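Branislav Štefanec, the baritone so many of us grew up hearing on the kitchen radio, has put off the remaining three concerts of his June tour after losing his voice during Monday's rehearsal in Petchrat. His doctors have asked him to rest for 20 days — singing, talking, even humming, poor man! — and his promoters at Osberg say all tickets will stay valid.
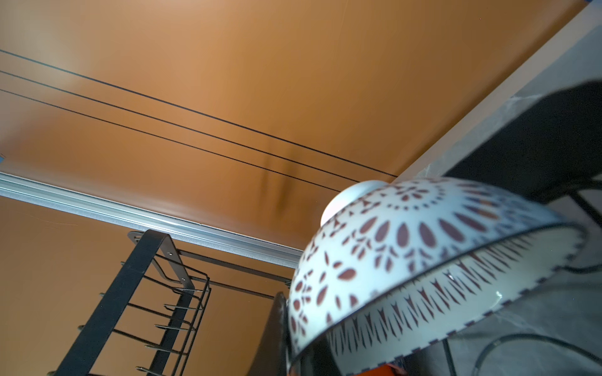

**Music & Stage**

The Petchrat hall had sold 145 seats for the opening night alone, and anyone wanting their money back can ring the box office from 2 pm.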